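4.3 Kitchen scenes - before you run

Applies to all sink tasks in the Trekent simulator. Read 4.1 first if you havent set the workspace limits yet.

1. Load the scene, let physics settle 30 seconds. Don't move the arm while it settles.

2. Set the keep-out zones. Faucet, side lever, spray nozzle - all three. Default zone covers the faucet only.

3. Check the divider between the basins is its own collision body. Older Kotian scene files merge it with the sink and the planner goes straight through.

4. Confirm target object by ID, never by color. Plate in the left basin, red sphere overlapping it from the camera's side - a color match on red can also grab the cup band or the long thin item on the right of the counter.

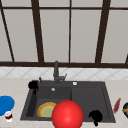
5. Approach from above. Clearance 6 cm over the sink rim, no less.

CAUTION: Never lower the clearance to get a failed run to pass. Log the failure and stop.

6. Objects on or over the rim count as unstable. Mark them "no contact" unless one is the target.

7. Run 2 dry passes, gripper open. Any contact warning = back to step 2.

8. Save log, scene file and seed together. Same folder, same name. Logs without a seed get rejected at reveiw.

Note: a pass in simulation is not clearance for the real cell. Sign-off for hardware goes through Usha Fernandes - form 13, see section 5.

Scene file problems: Sudheer Kulkarni. Send the seed with it.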